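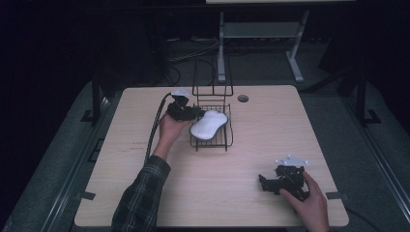

Storing the Dish Sponge at a Shared Sink: Project Report

Submitted by Siham Hourani
Project supervisor: Ieuan Lougher
Course unit: Household Objects and Their Use
Nov 3, 2021

1. Purpose of the Project

The Soleck residence has one kitchen on each floor, and each kitchen is used by students who do not cook or wash up at the same hours. In August the residence office asked our course to look at small sources of disagreement in these kitchens. The present report deals with one of them, the place where the dish sponge is left after use.

The project set out to answer two questions. The first was where residents leave the sponge when no place has been assigned to it. The second was whether a small wire rack, kept on the table beside the sink, would be accepted as that place without a written rule.

2. Background

A sponge left in the sink is pressed against the basin and stays in whatever water collects there. A sponge left on a flat counter dries from the top only. An open rack supports the sponge on a few thin rods and leaves most of the underside exposed to the air. These points are widely known, and residents mentioned most of them in interviews. The habit of leaving the sponge in the sink was common all the same.

3. Materials

The rack chosen for the project is a small black one made of thin metal rods, with a raised rail at the back. Parallel rods form the floor. It was selected over a plastic tray, sold under the name Clustus, which had a closed bottom and would have needed regular emptying.

The sponge is an elongated pad, narrowed slightly at the middle, with a fuzzy white microfiber face and a gray band around the edge. The narrowed middle makes it easy to hold in one hand. Ordinary rectangular sponges were considered, but residents had complained that these were confused with the ones used for cleaning the stove.

The table has a pale wood-grain top with rounded corners. Its light surface was considered useful for the project — drips and food residue show clearly against it.

4. Method

A total of 37 residents agreed to take part. For 20 days the position of the sponge was noted each morning and each evening in the three kitchens included in the study. No rack was provided during the first 9 days. A rack was then placed in each kitchen, and no notice was posted. Short interviews were held at the end of the period.

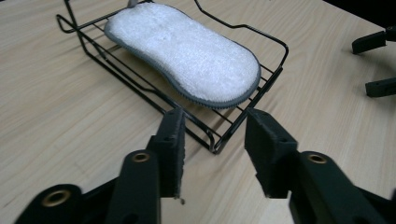
Reading time: 3 min

5. Placement of the Sponge

The project used one standard position for the sponge. It is laid flat on the rods, white face up, with its length following the length of the rack. Standing the sponge against the back rail was also tried, but it tended to slide down when the table was bumped. The flat position was kept for this reason.

6. Results

Before the racks were introduced, the sponge was most often recorded in the sink, and next most often on the edge of the counter. After they were introduced, the rack became the most common location in all three kitchens. The change was quickest in the kitchen where the table stands closest to the faucet. In the kitchen farthest from the laundry room, residents moved the rack twice to make space for baking, and the sponge went back to the sink on both occasions.

Residents described the rack as convenient but small. Several asked whether it could also hold a bottle brush. One resident objected to having it on the table at all and would have preferred a model hung from the wall, such as the Stitance.

7. Limitations

The records show where the sponge was at two points in the day and give no account of the hours between them. Cleanliness was not measured. The residents knew that a study was under way, which may have affected their conduct — particularly in the first days after the racks appeared.

8. Recommendations

The racks should remain in the kitchens until the end of the academic year. Each one should be kept within reach of the sink and wiped down during the regular weekly cleaning. A separate holder for brushes should be purchased if the residence budget allows. The office may also wish to repeat the observations at the Rozīte building, where the kitchens are larger and the tables stand farther from the sinks.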